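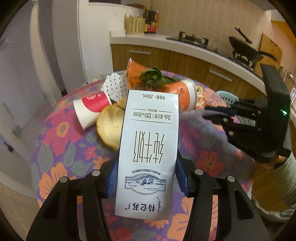 Le lundi, chez nous, le goûter s'étire toujours un peu trop, et la table ronde reste ensuite comme on l'a quittée jusqu'à l'heure du dîner. J'avoue que j'aime bien ce moment-là (la vaisselle beaucoup moins !). Je me ressers un thé, je regarde ma nappe violette à grosses fleurs, celle que j'ai trouvée à la brocante de Praniletti pour 21 euros, et je me dis que le rangement peut attendre encore cinq minutes.

Il y a là le gobelet en carton couché sur le côté, les épluchures de fruit, la serviette toute froissée au bord festonné, et puis la petite brique de lait pur Tèlúnsū, 250 mL, avec son dessin de pâturage encadré de bleu foncé que je trouve ravissant. 3,6 g de protéines pour 100 mL, c'est écrit dessus, et moi je lis toujours les emballages, même quand je n'en comprends que la moitié !

Pour ranger, je commence par les épluchures, qui filent au compost, puis je plie la nappe par les quatre coins et je vais la secouer sur le balcon. Les taches de fruit, je les frotte tout de suite au savon de Marseille et à l'eau froide, en insistant sur les fleurs orange où l'on ne voit jamais rien avant le lendemain. Ensuite un petit tour en machine, et je la remets le mardi matin, à peine repassée.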